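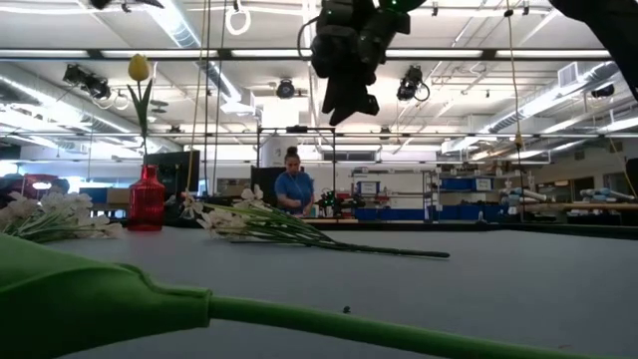 Skestomora opens its silk and plastic flower room in Boveston
December 2, 2001
For immediate release

Hello from all of us at Skestomora! I'm Ghazal Azimi, I started this little flower business at my mother's dining table, and I have some news I've been bursting to share since August. We are opening a proper shop and arranging room at Fendden Yard in Boveston, and we'd love you to come and have a go at filling a vase.

We sell artificial flowers. I say it plainly as people sometimes lower their voices when they ask, as if I might be offended. I'm not! I love real flowers too, and I buy them when I can, but I also have a hallway with no window and a radiator under the only shelf, and a bunch of daffodils in there is finished by teatime. A good false tulip doesn't mind. It stands in its vase through the winter and you give it a wipe when you remember.

The new room has space for 1,000 stems out on show, sorted by colour, with the long ones in tall bins along the back wall and the short posy stuff in trays at the front. When we were working out of the old unit I could put out perhaps a quarter of that, and customers had to ask me to climb up and fetch things down. Now you can wander about and pull out whatever you fancy. Please do pull things out. You can't tell anything about a stem while it's squashed in with its neighbours.

What we're most excited about is the arranging table. It's a big plain table with room for six people to sit round, and it's yours to use for as long as you like if you've bought a stem or two from us. Bring your own vase from home if you want to see how things will look in it. I'd really encourage this, actually, having watched so many people buy a lovely armful and then ring me up to say it all falls over sideways at home.

A few things I've learned about vases, while I have your attention. One tulip on its own is plenty. I had years of cramming in as much as the neck would hold, and then one afternoon I put a single yellow tulip in a red ribbed glass vase, with a bunch of small white flowers lying next to it waiting their turn, and I never did put the white ones in. Yellow and red shouldn't be so cheerful together but they are. If you've got a strong coloured vase, try one stem first and go and make a cup of tea before you add another.

Small white flowers are the opposite and want to be in a crowd. They come in a bunch with long green stems, and most people leave the stems at full length and wonder why it looks like a broom. Bend them! Start near the bottom and curve each one a little bit outwards. If the vase is short, fold the ends up double inside it, or ask us to snip them (we keep wire cutters behind the till and there's no charge). Don't use your good scissors, please. The wire in the middle will ruin them and I've had that conversation with my own sister.

And the leaves. A tulip leaf arrives pressed flat to its stem from being packed, so ease it away with your thumb until it has a bit of a lean to it. It takes two seconds and it's most of the difference between a tulip that looks alive and one that looks as though it came out of a box this morning.

For anyone who'd like some proper teaching, Tươi Doãn is running table sessions through the winter. Tươi did window displays for years before coming to us and has much more patience than I have. Each session lasts an hour and a half and you go home with whatever you've made. The first is on winter vases and the second is on what Tươi calls "lonely stems", meaning how to make one flower fill a shelf. There are 13 sessions planned in all and you can book for one or for the lot.

I asked Tươi for something to put in this announcement and got the following: "People come in frightened of getting it wrong. With a fresh flower you cut it once and that's that. With these you can take the whole thing apart and start again, so I tell everyone to make a mess first."

Ieva Vaher will be looking after the shop floor and also our mending service, which has grown a bit out of hand in a nice way. If you have an old arrangement that's gone grey with dust, or a favourite stem with its head hanging off, bring it in. Ieva has put right 528 stems so far, and keeps a notebook with every single one written down. Glueing a head back on costs very little and washing costs even less. Silk ones should come in dry and unwashed, as the dye can run if you've had a go in the sink first.

The vases deserve a mention too. We've taken on the full Alipour range of coloured glass, in red, amber, a deep green and a smoky blue, both plain and ribbed. I'm fond of the ribbed ones since they hide the stems nicely, and a wire stem seen through clear glass is the one thing that gives the game away. If clear glass is all you have, come and ask us about pebbles.

We open our doors at ten on the first morning, with mince pies, and the first few people through the door will get a tulip to take home in any colour we have. Parking is in the yard itself, through the green gates and round to the left. There is one step up into the shop, and we have a ramp we can put down, so give us a shout or ring the bell. Children are welcome at the arranging table, though we'd ask that the very little ones stay off the wire cutters and the glass.

Opening hours will be ten until five, with a late evening once a week until eight for people who can't get away in the daytime.

About Skestomora
Skestomora sells artificial flowers, foliage and glass vases to homes, cafés, waiting rooms and anybody else with a dark corner. We also hire out table arrangements for weddings and parties.

For session bookings, please ask for Tươi Doãn at the shop. For mending, ask for Ieva Vaher. Newspapers and magazines who would like to visit before opening are very welcome, and Afshin Moradi will be pleased to arrange a time and put the kettle on.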